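Nundgate Paper Cup Tabletop Set: Data Card

Version notes and general description
Maintained by Zdenka Tomić for the Plamerel collection. Last revised in May.

1. Summary

The Nundgate set is a collection of colour images of single-wall and sleeved paper cups on a household-scale table beside a window. It was assembled to support work on the recognition of everyday drinkware: whether a cup is upright, inverted or on its side, whether its opening is visible, and where its rim lies in relation to the surface beneath it. The set contains 2,000 images in 117 groups. Each group covers one arrangement of the table.

2. Objects

The principal objects are disposable hot-drink cups with a ridged outer sleeve and a white rim. Sleeve colour is recorded as a single class, "yellow-tan", as its appearance shifts between mustard, tan and yellow depending on the daylight and the angle of view. Annotators were instructed not to split this class.

Orientation is recorded separately for every cup. An inverted cup is labelled "base up" when the flat disc of the base is visible, and the band at the opening is then treated as the lower boundary of the object.

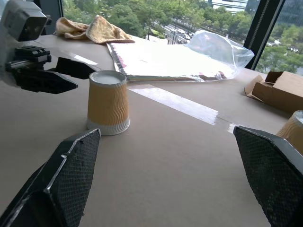
Figure 1. Sleeved paper cup, base up, with part of a second cup at right.

Partly visible cups are annotated wherever the sleeve or rim can be identified with confidence. They are given the attribute "truncated" and no orientation label unless the opening or the base can be seen.

3. Setting

All groups were recorded in the one room, using natural light from a large window. Blinds were not used. Users should expect considerable variation in brightness towards the far side of the table, and a loss of colour in pale objects placed near the glass.

The table covering is light tan cardboard, joined with clear tape. The seams and tape strips are part of the background and have no label of their own. In trials by the Gulyás annotation group, tape was the most common source of false edges, and a seam mask is supplied for this reason in the folder named "surface".

The margins of the table were left in ordinary use. Packaging, cloths and small personal items appear in a number of groups and are assigned to the general class "household, other".
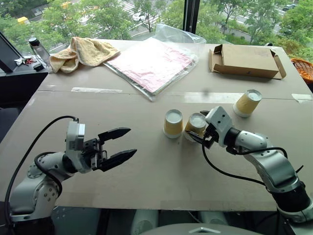
Cups lying on their side call for additional care. The visible opening is annotated as an ellipse and the sleeve as a polygon, and the two shapes may share an edge. Where a cup is tilted but its contact with the surface cannot be judged, the label "side, uncertain" applies. A cup that is held clear of the table, or that may be, is labelled "held" and retains whatever orientation can be read from its rim.

4. Annotation procedure

Labelling was carried out in Mineo by 11 annotators, each of whom completed a practice round of 300 images before beginning. Every image was labelled twice. Disagreements on orientation were referred to the maintainer, whose decision is recorded in the notes column. Disagreements on outline were settled by taking the larger of the two polygons.

5. Known limitations

The range of drinkware is narrow. Glass, ceramic and lidded cups are absent, and a model trained on this set alone should not be expected to recognise them. Printed sleeves are likewise absent. The view through the window includes trees and street features, none of which have been labelled.

6. Access and use

The set is available for research and teaching on written application to the maintainer. Redistribution of the images in modified form is permitted provided that this card accompanies them unaltered. Corrections to labels are welcome and should cite the group number and image number. Accepted corrections are listed in the file "changes" at the next release.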